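Play food

Play food is the name for toy versions of food, bottles, plates and pans, used by children in pretend cooking and shop games. Sold loose or in sets, often next to a toy kitchen. Common in nurseries, playgroups and homes.
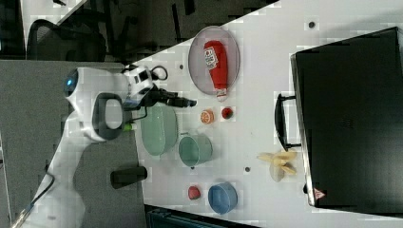 Wavdale Toy and Games History Group

Materials. Early pieces were plaster, wood, or tin, later sets mostly moulded plastic. Felt and knitted food is usually home made. Wood came back into fashion with parents who disliked plastic, though plastic stayed cheaper and is easier to wash.

Sets. Small boxed sets have a handful of pieces, nursery sets up to 200. Fruit and veg come first, then bread, eggs, and bottles of sauce. Cutting sets (halves held together by a hook-and-loop patch) are a seperate type. Local dishes turn up too, Brenditora sold a dumpling set for one December only, now hard to find complete. 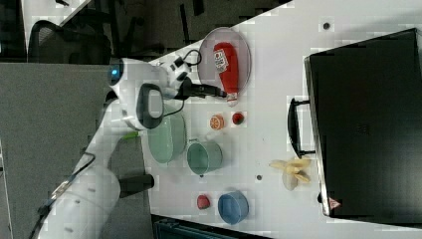

Toy tableware with a red bottle on a clear plate.

Use in play. Children copy what they see at home: laying the table, pouring, serving, telling people off for not eating. Shop play adds money and queues. Brigitta Moser's booklet on the Lukumay nurseries argues that plain pieces get more varied use than detailed ones, a plain disc being a biscuit, a coin or a lid. Not everyone agrees.

Safety. Small parts are the main worry. Sets for under-threes should have no peices that fit in a small mouth. Cracked plastic to be thrown out.

Collecting. Mostly older tin and plaster. The Drellside collection holds 2000 items, catalogued by type and not by maker. Boxes matter to buyers, also price lables if still on. Repainted fruit is worth a lot less.

See also: Toy kitchen, Doll's house, Tea set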